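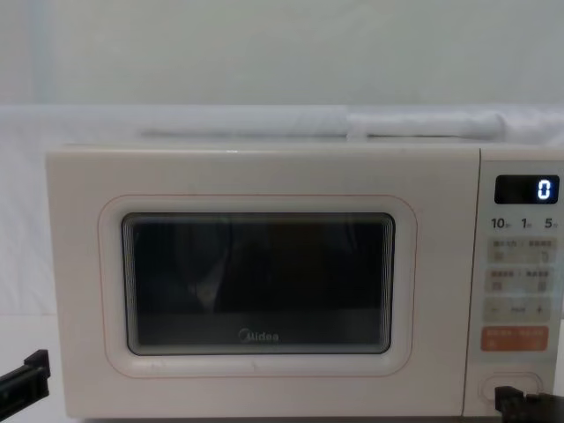 From: Siamak Rahimi
To: brodness-talk
Subject: Re: Azimi on the late show, did anyone tape it

> Does anybody have the full Azimi interview from last night? My
> recording quit 16 minutes in, right when he starts on the story
> about the tour bus and his mother in law. The clip the network put
> up skips the whole thing and goes straight to the song. Also was
> that Stesten in the audience or am I seeing things

Yes got it, whole thing, ads included. Will put it up tonight after work, same folder as the July stuff, same password.

Bus story is maybe 3 minutes. Worth it. He does the voices. Host is no help at all, keeps jumping in with his own bus story which goes nowhere.

Not Stesten in the audience, I went back and looked twice. Same hair, wrong guy. Stesten was supposed to be in Nindach doing reshoots anyway, unless thats changed agian.

Two things before people ask:

- sound drops out for a second in the song, its my end, cant fix it
- no I dont have the monologue, started late

If someone has the episode from 2 years back where he walks off during the cooking bit, pls write me off list. Mine is so bad you can't hear a word after the first break.

Gotta run

Siamak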